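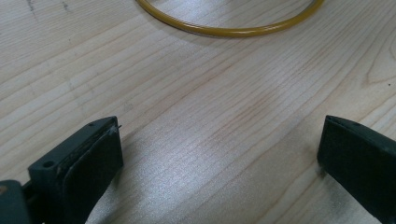 Light-colored wooden tabletop with a thin yellow ring, Rarnimside workshop.

The Rarnimside community workshop will refinish its wooden tabletops in August, starting with the pale ones in the front room, where the surface is used most heavily and where overhead lighting produces a strong glare.

The work covers 5 tables and is budgeted at 783 dollars, including abrasives, finish and replacement felt for the feet. Tâm Hồ, who maintains the furniture at the site, said the tops will be sanded lightly by hand and given a matte coating in place of the existing one.

Small dark scuffs and pencil-like smudges on the pale wood are the most frequent complaint recorded in the room log. Most come off with a damp cloth and a soft eraser. Marks that have gone through the finish will be sanded out, provided the depth is slight. Deeper marks will be left alone, as sanding one spot too far leaves a shallow dip that shows under side light and can make a flat part rock.

Flatness matters to the groups that book the room. The front tables are used for sorting and checking rings and hoops for the Kunosar ring-toss league, which stores its equipment at Rarnimside between seasons. A ring is laid on the bare wood and looked at from the side. If it touches the table all the way along, it goes back in the bin. If part of it lifts, it is set aside and checked again the next day.

"The glare is the real problem," Hồ said. "With light bouncing off the middle of the table, a small gap under a ring is hard to see. People end up turning the ring or moving to the other side."

Two finishes were tried on offcuts before the work was scheduled. The first, a satin coat, kept more of the grain contrast but still reflected the ceiling lights. The second, sold under the name Nuchit, gave a duller surface and was chosen for all of the front tables. It needs 2 thin coats with a light rubdown between them. The grain will look slightly flatter under it, particularly where the figure curves.

Itsuki Onishi, who handles bookings, said the tables will be taken out one at a time so that the room can stay open. Each will be out of use until its second coat has hardened. Groups that need the full set of tables have been moved to the back room, which has painted tops and less direct light.

The workshop has also changed its cleaning instructions. Spray polish is no longer allowed on any wooden surface, since it leaves a film that keeps new finish from bonding. Users are asked to wipe tables with plain water and dry them along the grain. Cutting mats remain in the cabinet next to the door — they are required for any work with blades or glue.

The league has 50 rings due for inspection this season. Sorting will continue during the refinishing on whichever front tables are free, and sessions can be booked at the desk until 5 p.m. A revised table plan will be posted in the front room before the first top is removed.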